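Fenix hand kit from Narcombe, quick review

Three weeks in with the Fenix now, bolted to the humanoid in our shared workshop. Short version: good hand, bad manual, cables need work. Four stars.

Price first. 2,887 for the pair, 3,439 if you want the wrist adapters, and you do want them. I tried printing my own. Cracked one, gave up, paid.

Assembly took me 7 hours, most of it on page 3 of the manual where left and right are swapped. Engelbert Koller caught it before I stripped a screw. Thanks Engelbert.

Good stuff: fingers close evenly, quiet, software found both hands first try. Grip force slider is simple to use. Set it low for cloth, otherwise it bunches everything up into a ball and wont let go cleanly.

Laundry is our main test. Thin shirts are the hard part. The old Riedl clamp was cheaper but it pinched one spot and that was all it did. Keep the basket up on something low, the arm has a much easier time than reaching all the way to the carpet.

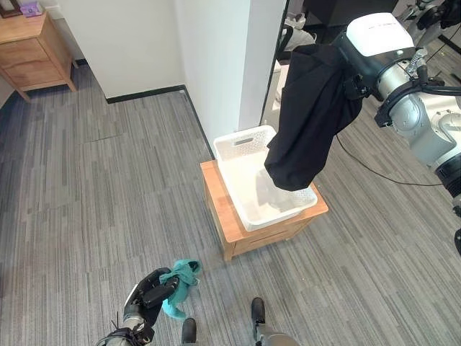 Dislikes. Connectors stick out too far at the wrist, and I've re-taped mine twice. No spare finger pads in the box. Support answered in a day, fine, but the replacment manual they sent had the same mistake in it.

Would I buy again? Yes, with the adapters. If you only move boxes around get the Riedl and save the money. Firmware update due in November, will edit this if it fixes the slow release.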